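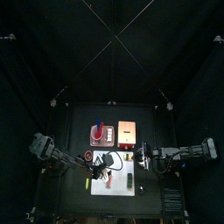 米尔托给夹爪起外号的习惯,是从我进公司第二周开始的。Karras那只叫“钢琴家”,Brarkis那只叫“面包师傅”,理由她讲了整整一顿午饭,我只记住一句:一个用指尖,一个用手掌。钢琴家装在左臂,面包师傅装在右臂,两位隔着一块白板面对面坐着,像一对相亲的人,谁也不好意思先开口。四周的黑布一直拉到顶,左边底座亮橙灯,右边底座亮蓝灯,我每次钻进去摆东西都觉得自己闯进了一个很小的剧场。红笔、蓝笔插在红边杯子里,杯子站在粉色托盘里,旁边那个浅色木盒顶上开着一道黑口子,等着有人往里投东西。我爱死这个地方了!

Lurisska当时一共只有一间大屋子,我们这个黑布棚占了靠窗的角。窗外能看见港口的吊车,可是棚子一拉上,白天黑夜就没有区别了。Giltley要给中小学装文具盒,一年到头装个没完,笔、橡皮、小方块积木,尺寸从来不整齐。他们请我们挑一款夹爪,十一月之前定下来,配两条手臂,先装一条线试试。

“一条线!”米尔托把这句话对我说了三遍,每遍都伸出一根手指。“你知道这意味着什么吗?意味着会有小孩打开盒子,里面的笔是我们抓进去的。”

我说,小孩不会在乎笔是谁抓的。

“我在乎啊。”她说完就钻进棚子里去了,只剩一双运动鞋露在外面。

米尔托·卡拉曼利迪斯那年比我大不了几岁,却已经拆过数不清的夹爪。她拆东西的时候会哼歌,调子永远是同一首,词永远不一样,词的内容就是她正在拧的螺丝。我原来是写网页的,来面试那天她让我闭上眼睛从口袋里摸一枚硬币,再问我刚才先碰到硬币的是哪根手指。我答不上来,又摸了一次,又摸了一次,后来在回家的公交车上还在摸。第二天我就打电话说,我来。

测试的规矩很简单。控制器从清单里抽一样东西,手臂去抓,抓起来,转一下手腕,放到该放的位置,能塞进木盒口子的就塞进木盒。限时60秒,超时算失败,掉了算失败,把别的东西撞歪了也算失败。最后这一条是玛丽娜加的。玛丽娜·韦尔韦里迪斯是我们的头儿,她加的规矩都很短,而且都让人没法反驳。

“客户的桌上没有空地方。”她说。就这么一句,我们改了两天的路径规划。

那两天是我最快活的两天,我得说说。两条手臂一起干活跟一条手臂干活完全是两回事!一条手臂的时候你看的是机器,两条手臂的时候你会开始看见礼貌。左边的抬高一点,右边的就从底下过去;右边的停在白板边上等,左边的慢吞吞把东西放下,再慢吞吞收回来。我明明知道那是我自己写的让行逻辑,优先级写在一张表里,表是我周一晚上填的,可我还是忍不住对着屏幕说了声“谢谢”。米尔托听见了,从此以后每次让行成功,她都要替它们说一声“不客气”。

正式测试跑了很多天。总共594次,左右各一半,物件的顺序是随机抽的,两边抽到的机会一样。我负责每隔一阵钻进去把东西恢复原位,米尔托负责看曲线,玛丽娜负责路过。她路过的次数比她以为的多得多。

面包师傅跑得漂亮极了。它的手指软,贴上去有一个很小的让步,像人用掌根去托一块刚出炉的面包(我终于明白了那顿午饭)。方块它抓,圆的它抓,躺着的笔它也抓,抓得不算优雅,有时笔在指间滚半圈,可是不掉。半数归它,它成功了286次。我把这个数字写在便签上,贴在显示器边框上,像贴一张儿子的奖状。

钢琴家就让人着急了。它的手指又细又硬,捏方块时准得吓人,两边同时碰到,压力曲线一起抬头,干净得能拿去当教材。可是一抓笔就出事。抓得起来,提得起来,一转手腕,笔就在指尖里抖一下,像有人在旁边叫了它的名字。抖完有时候没事,有时候就掉了,啪嗒一声落在白板上,滚到哪儿算哪儿。

“再给它一点力。”我说。

米尔托加了力。还是抖。

“再少一点?”

她减了力。抖得更厉害。

我们换了指尖的垫片,从硬的换到软的,再换到带细纹的。我们调了接近速度,调了抓取点,把相机重新标定了一遍,又标定了一遍。相机装在头顶,看得清清楚楚,屏幕上那支红笔的轮廓描得比我的签名还稳。所有的毛病都不在眼睛上。米尔托把钢琴家拆下来带到自己桌上,拆开,摆成一排,哼了一首很长的歌,又装回去。一颗螺丝都没有问题。

“它是好的。”她说,声音闷闷的。

“那它为什么抖?”

“我不知道。我喜欢它,我不公平,你别听我的。”

她确实喜欢它,我看得出来。她说过,软的手指可以原谅你的错误,硬的手指会告诉你错在哪里。她在上一家公司跟着这种硬手指学会了怎么看力曲线。现在她要亲手在报告里写,Karras不合格。

报告是我起草的。打开文档,日期栏自动跳出2018年9月19日,我在下面写:“建议采用Brarkis。”写完觉得太短,又加了一段,讲面包师傅在圆形物件上的表现,讲得有点眉飞色舞,米尔托看了没改。她把椅子转过去对着黑布棚,坐了好一会儿。

“你把那张表给我看看。”她说。

“哪张?”

“掉的那些。全部。别按时间排,按手腕角度排。”

我排了。说老实话,我当时只想下班,手指点得很敷衍。可是列表一刷新,我的后背就坐直了。那些失败挤在一起,一条挨一条,几乎全堆在手腕转过45度以后。45度以前干干净净,一过去就像过了一条看不见的门槛。

“方块不用转那么多。”米尔托说。

“笔要转。”

“笔要转!方块正着放就行,笔要转过去才能对上杯口和盒子的口子!”她已经站起来了。“所以不是笔难抓,是转难转!我们天天盯着手指看,盯着手指看!”

可是面包师傅也转,面包师傅转过45度也没事。我把这句话说出来,觉得自己在泼冷水。她一点也不觉得冷。她朝我伸出手,手心向上,像外科医生那样等着。我愣了一下,把内六角扳手放了上去。

我们把两只夹爪对调了。听起来是一句话的事,做起来要重新走线、重设末端负载、重新标工具坐标,还得在控制器里把左右两边的参数文件互换,我换的时候紧张得把文件名念出声来。米尔托躺在桌子旁边的地上伸手去够底座后面的插头,一边够一边唱,唱的是“钢琴家搬到右边住,右边的房租比较贵”。外面天什么时候黑的,我完全没有印象。

玛丽娜就是这时候路过的。她拎着包,外套都穿好了,看见两个人、一地螺丝和一份写着“建议采用Brarkis”的报告。

“你们在干什么?”

“相亲对象换座位。”我说。

她看了看表,把包放在了我的椅子上。

第一个跑的是搬到右边的钢琴家。抽到的是红笔。手臂下去,指尖合拢,提起来,手腕开始转。我盯着角度读数,三十,四十,四十五,一路过去了,曲线平得像一张桌子。笔稳稳地过去,进了杯子,轻轻一声。

没有人说话。米尔托说了声“不客气”,声音特别小。

再来一次,蓝笔。又进了。再来一次,让它塞木盒。那道黑口子窄得要命,面包师傅每次塞都要在边上蹭一下才进去,钢琴家没有蹭,它对准了就往里送,像寄信一样!我叫出来了,真的叫出来了,整间屋子都听得见,幸好整间屋子里也只剩我们三个。

然后轮到搬到左边的面包师傅。它抓起红笔,提起来,转手腕,过了那条门槛,抖了。软手指忍了一下,让笔在指间滚了半圈,没掉。再转,又抖,又忍住了。到第五回它没忍住,笔落下来,滚到白板边上停住了。

我这辈子没有因为一样东西掉下来这么高兴过。

“是左臂。”玛丽娜说。

“是左臂!”米尔托说,“面包师傅在替人受过也能撑这么久,它真厉害,可是钢琴家是冤枉的!”

接下来是找原因,这部分我可以讲一个晚上。先怀疑关节,左臂的腕关节单独转,空着手转,读数漂亮。再怀疑控制器,两台控制器型号一样,我把它们也对调了,左边照抖,右边照稳。玛丽娜搬了把椅子坐在黑布棚门口,我们换一样,她就在纸上划掉一样。她的字很小,一行一行往下走。划到后来纸上只剩下一个词,是她自己写的:“线?”

左臂后面拖着好几根线缆。每天进进出出,我看它们看得太熟,熟到跟看墙一样。米尔托把手臂停在四十度,让我用两根手指捏住中间那一段。

“我一度一度地转,你告诉我什么感觉。”

四十一,松的。四十二,松的。四十三,线在我手指里动了动,像睡着的猫换了个姿势。四十四,我说,开始紧了。四十五,它猛地拽了我一下。

就这么一下。很轻,大概能把一张纸从桌面上拉走,拉不动一本书。可是它通过手臂一直传到指尖,传到那支细细的笔上。软手指吃掉了它的大部分,硬手指一点没吃,老老实实把它交给了笔。

“它在告诉我们!”米尔托坐在地上,两只手举得高高的。“它从第一天就在告诉我们!”

我忽然想起面试时的那枚硬币。闭着眼睛的时候,先碰到的是食指的侧面,我现在可以回答她了。我没说,当时谁也顾不上这个。

改线用了很短的时间。松开一个扎带,多留一段余量,换个位置再扎上。米尔托扎,我拿手电,玛丽娜拿着剪刀在旁边等着剪尾巴。扎好以后米尔托让左臂来回转了好多遍,我的手指一直搭在线上,什么也没拽我。

之后当然要全部重跑。之前的成绩统统作废,面包师傅的那张便签我也揭下来了,揭的时候有点舍不得,对折了夹进笔记本里。玛丽娜说报告推迟,Giltley那边她去讲。我问她怎么讲。

“就讲我们差点选错。”

“这能讲吗?”

“他们也有线。”她说,“他们的线比我们多。”

她穿着外套坐了一晚上,到这时才发现,自己也笑了,把外套脱下来挂在了椅背上。

重跑那几天,我们加了一条新规矩,每跑完一批就左右对调一次。这样一来工作量多出一大截,我每天要换工具坐标换到眼花,可我一次都没有抱怨过。换座位的时候能听见它们不同的声音,钢琴家合拢时是很脆的一响,面包师傅是闷闷的一下,隔着黑布我也分得清。有一次米尔托在外面考我,我连着猜对了十几回,猜错的那一回是因为她用嘴学的。

比分咬得很紧。细的、硬的、要对准口子的,钢琴家赢。圆的、滑的、形状说不清楚的,面包师傅赢。有个圆东西在白板左边,钢琴家怎么捏都差那么一点点,捏住了又溜走,米尔托急得在椅子上直转圈,替它喊加油。我呢,我本来是面包师傅那一边的,现在看见钢琴家往木盒里送东西,心里也跟着一紧一松。谁能只喜欢一个呢!

讨论会开在我们那张吃午饭的桌子上。玛丽娜把两栏成绩并排放着,问我们选哪个。我看米尔托,米尔托看我。

“两条手臂。”我说。

“两条手臂。”米尔托说。

玛丽娜等着。

“一边一个。”我说,“本来就有两条手臂,为什么非得戴一样的手套?笔和薄的东西归右边,圆的和软的归左边,让行逻辑我来改,优先级按物件走。现在这张表是按左右写死的,我早就看它不顺眼了。”

我越说越快,站起来在餐巾纸上画,画到一半没地方了,米尔托把她的餐巾纸也推过来。她在我画的两只手中间加了一条弯弯的线,旁边写上“余量!”,感叹号描了好几遍。

玛丽娜问备件怎么办,两种夹爪就要两种备件。米尔托说她想过了,掰着指头讲垫片、讲接口、讲哪几个零件可以通用。玛丽娜问换班的人怎么培训,这个我没想过,我老老实实说没想过。她在纸上写了很小的一行字,让我周末以前想。然后她问了最后一个问题。

“哪个放左边?”

“面包师傅。”我们两个一起说。

她没问面包师傅是谁。

那天下午我钻进棚子里恢复原位。红笔插回去,蓝笔插回去,托盘摆正,木盒往右挪了一点点。米尔托在外面喊好了没有,我说马上。我伸手摸了摸左臂后面的线,从底座一路摸到手腕,松松的。出来以后我拉上黑布,坐到键盘前,把新的优先级表存好,按下开始。

清单抽到的第一样是蓝笔。右边的手臂动了一下,左边的往后退,给它让出路来。

“谢谢。”我说。

“不客气。”米尔托说,嘴里还嚼着苹果。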